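About Cliltent

Hi, I'm Hajar Ramadan, and I run Cliltent, a little language school up two flights of stairs on Benmoussa Street. I started it with my friend Ilham Zerouali after we'd both spent years teaching French out of other people's kitchens (and eating far too much of their cake!). Ilham still takes the beginners, I take the evening conversation groups, and we fight over who gets the Arabic class.

We keep our groups small and chatty. You'll talk from the first hour, even if it's only to ask for the salt. A ten-week course is $447, books included, and new groups start in July. Come up and say hello, the door sticks so give it a good push.
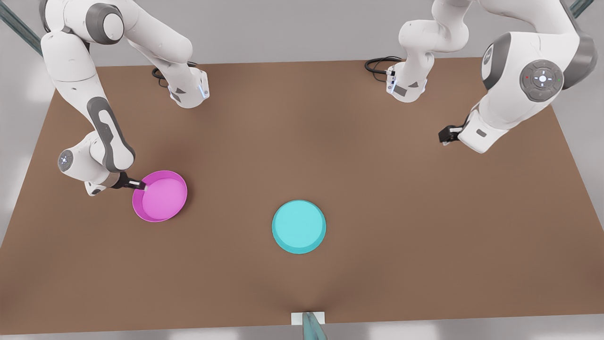

Two white arms over a brown table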